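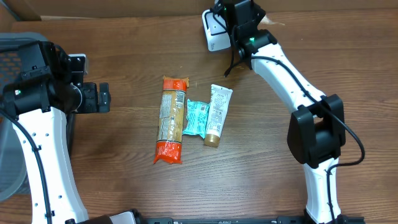 Katherine Alvarado reckoned we'd never get anyone to care about what people eat at morning tea, and she told us so at our very first planning meeting. Well, we cared! Our project looked at how snack habits have changed in the town of Conell, and it ended up being the best thing our group did all year.

We started in December by talking to older residents. Socorro Echeverri remembered biscuits sold by weight from a tin at the Dramani store, with the broken ones going cheap to kids after school (we were very jealous of this). Wálter Zapata grew up on a farm out at Zeltwood, where everything was baked at home on a wood stove and a bought biscuit was saved for visitors.

Next we went to the library and read old copies of the local magazine, the Traltard Leader. The recipe pages were fantastic! One reader's ginger nut recipe was printed, corrected the month after, then argued over in the letters for most of a year. Eugeniusz baked both versions and the corrected one is much better, though very hard on the teeth.

Packaged biscuits are what most households buy now, and a printed label tells you far more than the old tin ever did. 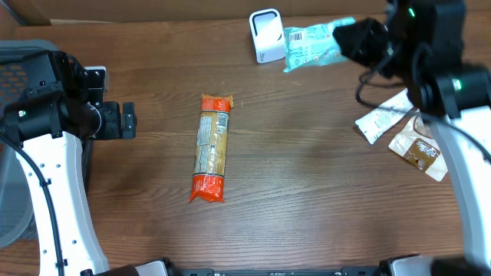 Vol. 12, No. 9

is the issue where the ginger nut argument began, and it's worth asking for at the desk. Yesenia copied out the letters by hand and they're in our appendix, along with both recipes.

If we did it again we'd interview more people and start earlier. We'd also love to find out what happened to the Dramani store's biscuit tins.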